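4.2 Clearing and making the bed

I'll admit I went into this task thinking it'd be the easy one. Wiping a counter has spills, loading a rack has glass, and a bed just sits there (famous last words, as my labmates at Mostyn keep reminding me). We ran 97 bed episodes across the Uvley rooms between December and spring, all with the same Brilar policy we used for the kitchen tasks in Section 4.1, and I didn't touch the weights in between. An episode counts as done when everything loose is off the sleeping surface and the blanket is folded at least once. Figure 2 gives a feel for the kind of bed we're talking about.
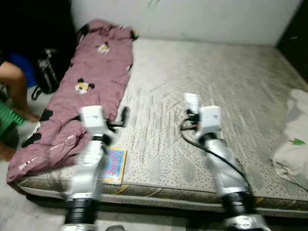
Figure 2. Two-arm bed clearing, both arms over the mattress.

Cloth is still where household robots fall apart, and I don't think more training data alone is going to save us. Our Brunuleck set has 1642 demonstrations in it, a good chunk of them with fabric, and the policy still can't decide where a blanket begins! Part of the trouble is plain old looks. The blanket in Figure 2 is bunched up and covered in cartoon faces and black patches, and a busy print like that gives the corner finder all sorts of fake corners to chase. Then there's the stuff lying next to the cloth. A small flat booklet like the one beside that blanket is a totally different grasp: you want to slide it to the edge and pinch it there, and our policy loves to come straight down on it and squeeze nothing.

So, the numbers. The full job got done in 30 of the 97 episodes, and I was pretty generous about what I called a fold. In 11 more the surface was cleared but the blanket ended up as a ball. The rest timed out, mostly on the first grasp. A person does the whole thing without even looking, which stings a little. I'd say the clearing half is close enough to be worth another year of work, and I'd happily let the machine pick up after me today if I weren't in a hurry. Folding is another story, and I come back to it in Section 5, where we swap the corner finder for a touch-based edge search and try the same rooms again.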